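Small workshop and kitchen tips, June lot

Been meaning to type these up for ages. No order to them. Skip what you know.

Sticky drawers. Pull the drawer right out, flip it, rub a candle stub along the runners and along the rails in the carcass too. Plain white candle, no scent. If it still binds, look for the shiny patch where it's been rubbing and sand only that. Don't plane anything in a wet month, it'll rattle come winter.

Glue squeeze-out. Leave it till it goes rubbery and lift it with an old chisel or the corner of a paint scraper. Wiping it wet just pushes it into the grain and then you get a pale blotch under the oil. Learned that on a bench top. Still there, the blotch.

Chopping boards — rub with half a lemon and coarse salt, rinse, stand on edge to dry. Not flat. Flat is how they cup. Oil them when the colour goes grey and dull. Food grade mineral oil, wipe on, leave overnight, wipe off what hasn't soaked in.

Jar lids that won't budge: wide rubber band round the rim. Or tap the edge of the lid on the bench a few times, turning as you go. Hot tap on the lid only if the jar hasn't come out of the fridge.

Sandpaper. Write the grit on the back in a few places before you tear it up. I use 300 between coats and 1000 wet for the last rub on anything that gets handled. 2000 is for showing off. Leonidas Tzanetos uses it on his spoons and fair enough, they're lovely spoons.

Rust on hand tools. White vinegar overnight in an old baking dish, scrub with a brass brush, rinse, then a dunk in water with a spoon of bicarb to kill the acid. Dry it straight away, hair dryer is good. Oil. If you skip the bicarb it's orange again by breakfast.

Burnt saucepan: cover the black bit with water, add a big spoon of bicarb, simmer ten minutes, let it cool with the stove off, scrape with a wooden spoon. Repeat if it's a shocker. Not for aluminium, it goes dark.

Screws in softwood. Drill a pilot hole even when you can't be bothered, espeically near the end of a board. Bit of masking tape on the drill bit for depth. Soap on the thread if the screw's brass, and run a steel one the same size in first so the brass one doesn't snap its head off.

Paint tins. Punch a few nail holes in the groove of the rim so the paint drains back in. Lid on, rubber mallet, never a hammer. Write the room and the date on the side, not the lid, lids get swapped.

Small boxes and trays

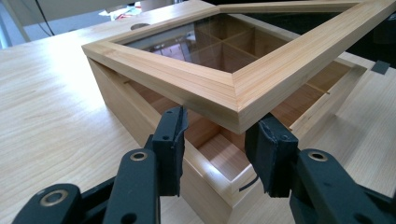
Wax beats varnish on anything small that gets opened a lot, and it's much quicker. Thin coat, twenty minutes, buff, done. Varnish on a box rim can grab the lid in warm weather and you end up prying at it with a butter knife. If yours has a lid like this one, glass in a mitred timber frame, keep the wax well off the pane and do the corners with a cotton bud, wax loves to build up in a mitre and go white. Clean the glass with a damp cloth, cleaner sprayed on the cloth and never at the glass or it creeps under the frame. The square compartments are a pain to dust, a soft dry paintbrush gets down into the corners.

Felt in the bottom of compartments: cut a card template first, a hair under size, then cut all the felt off that. Spray glue on the felt, not in the box. Wait for it to go tacky.

Musty smell in an old box or a drawer — sun for a few hours with it open, then a saucer of bicarb shut inside for a couple of days. Coffee grounds work but then it smells of coffee. Shellac on the inside if nothing else shifts it.

Labels. Hair dryer, peel slow, then a dab of cooking oil for the gummy bit. Test on bare timber first as oil will leave a mark you wont get out.

Rafail Nikolaidis asked about sharpening kitchen scissors. Cut through a folded sheet of fine wet and dry, grit side out, a dozen or so snips. Wipe the blades after. It won't fix a nick but it'll get them through chicken skin again.

Next lot will be taps and washers, once I've found my good shifter.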